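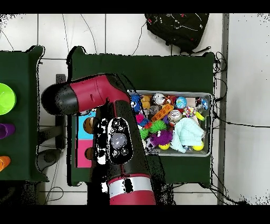 Setting up and looking after a toy-sorting cell

A toy-sorting cell is a small robot station where one arm picks mixed toys out of a bin and puts them somewhere else. I run one, and I've ended up writing most of what our wiki says on the subject, so please forgive the "I" all through this entry! The cell goes by the name Mikum, after the project that paid for it. Last revised 30 Oct 2024.

Layout

Mikum has a red-and-black arm, two dark green tables and a gray plastic bin. The bin lives on the middle table, to the right of the arm, and the second table sits off to the left with the bowl and cups on it. There's a gap between the tables and I like it that way (you can get a hand down there when something rolls off, and something always rolls off).

The arm should be able to reach every corner of the bin without stretching out straight. When I first put the cell together I had the bin too far away, and the arm would creep up on the far corner, lock its elbow and stop with a fault. I moved the bin in by a hand's width and that was the end of it. If you shift either table, even a little, redo the table check below before you run anything.

The bin and what goes in it

The load is meant to be awkward. Ours has spiky balls in green and purple, a blue fuzzy ball with eyes, a globe ball, an orange ribbed tube, some plush, a silver metal can and a mint-green cloth towel crumpled over one corner with yellow balls peeking out from it. The towel is the piece I'd fight to keep. It drapes differently each time you drop it in, and it hides things, so the arm has to deal with stuff it can only half see.

A full load at Mikum is 63 pieces by the packing list, and I swap nine of them at each refill. Don't stack toys above the rim. They slide off onto the table and then the arm spends its morning nudging a ball along the green surface.

Shiny things are a pain. The can throws back the ceiling lights, and clear plastic is worse, so I keep only a little of that in the mix. A colleague's cell at Aluvmont runs without any metal and they get a smoother day out of it, but I think they're missing the fun.

Table check

This is the job I do most often. Power the arm up, let it go to its home pose, then jog it down slowly over each corner of the middle table and write down the height where the tip just touches a slip of paper. Four numbers, one line in the log. If one corner is off from the others by more than a couple of millimeters, a table foot has crept and you turn it back by hand. Do the left table too. I skipped it all through June and paid for it with a chipped cup.

Buttons on the arm

The arm carries its own oval button panel, with a big round gray button in the middle and smaller dark ones around it. Teach everybody who works near the cell how to use it before they touch the software. On our setup a short press holds the motion and a long one drops out of the program, but the makers change this between versions, so check yours! Wipe the panel with a barely damp cloth, never a spray.

Cables

Keep the slack coiled beside the table. One of our lines has to run across the floor and I've tripped on it more than I'd care to admit. The strain relief is a cheap Skedance clip, and I replace it whenever it starts to feel loose. Unplugging for cleaning is fine as long as the arm is parked and the power is off, in that order.

Wear and repair

The gripper pads go first. I changed the last set after 2,218 picks, which was too late, as the plush had begun slipping. Next come the joint screws on the wrist. Snug them up once a month, and if a screw keeps backing out, clean the thread and use a drop of the blue stuff. We buy pads from Soylu in packs of 65, a silly amount for one arm, but the price per pad is good and they keep in a drawer.

A grinding noise from the elbow means stop. Don't try to finish the bin first. I've opened that joint once and it took a whole afternoon, mostly hunting for a washer on the tiles.

See also

Bin refill list
Gripper pads, storage of
Home pose, how to reset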